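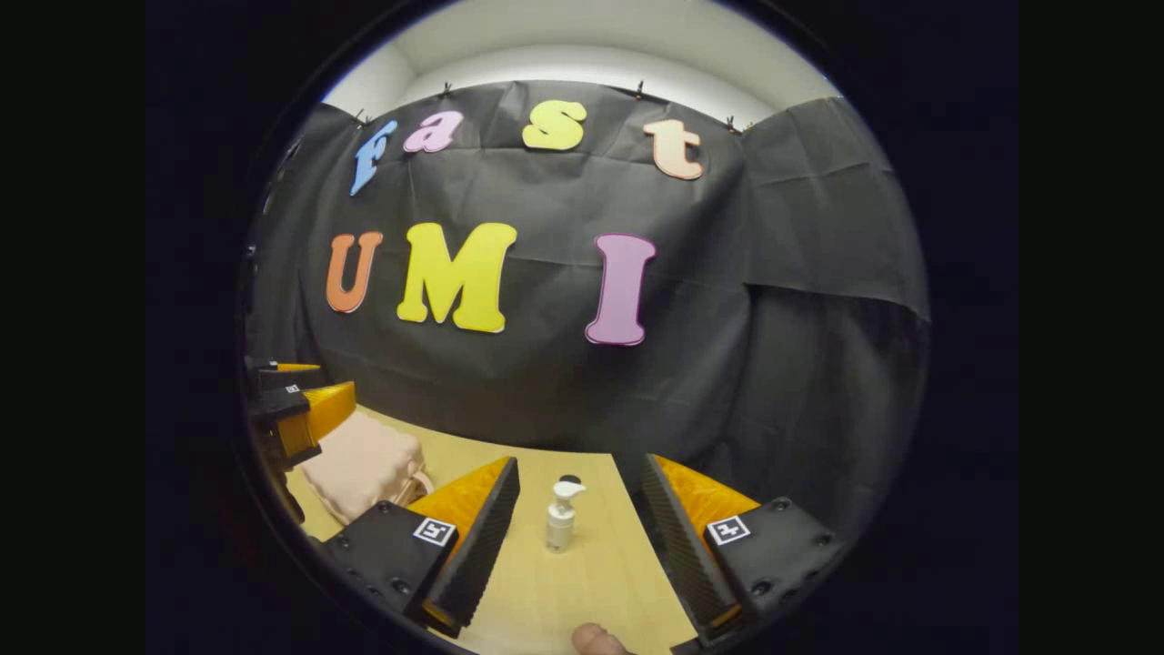
Ingeborg Bühler started collecting village words in February, six years ago, after a neighbour in Preltham told her the lane was "all of a slather". She had no idea what he meant, and she was thrilled.

"I wrote it on the back of my shopping list and went straight home to look it up," she says. "It wasn't in anything I owned!"

Her notebooks now hold 2,816 words and sayings, most of them from Preltham and Hodmont, two villages that sit a short bus ride apart and can't agree on what to call a woodlouse. (Preltham says "granfer pig". Hodmont says "tiggy".) I could have listened to her on woodlice all afternoon. 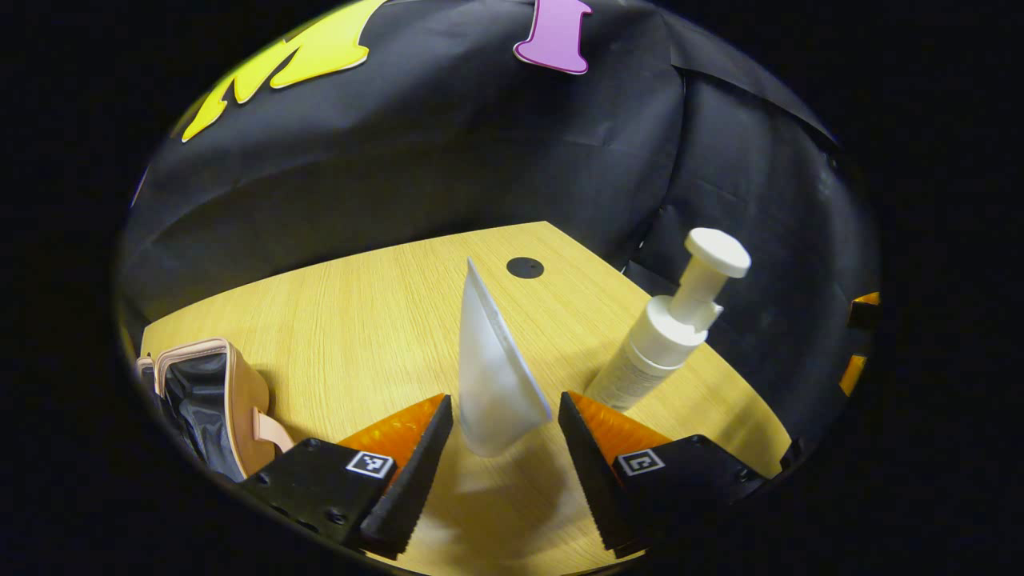
Words for surfaces and textures are her great love, and she has 111 of them. Hodmont people call a smooth board "sleeky", and she lays her palm flat when she says it. A light wooden tabletop would be sleeky, then, and anything with a toothed edge would be "nagged". "Isn't that good? Nagged! You feel it on your thumb."

She is fondest of the words she has heard only once. A retired baker in Garkwood gave her "lumsome", for bread that hasn't risen but will be eaten anyway, and then refused to say where he had got it.

"I went back twice with cake," she says. "Not a thing. I'll try him again at Easter."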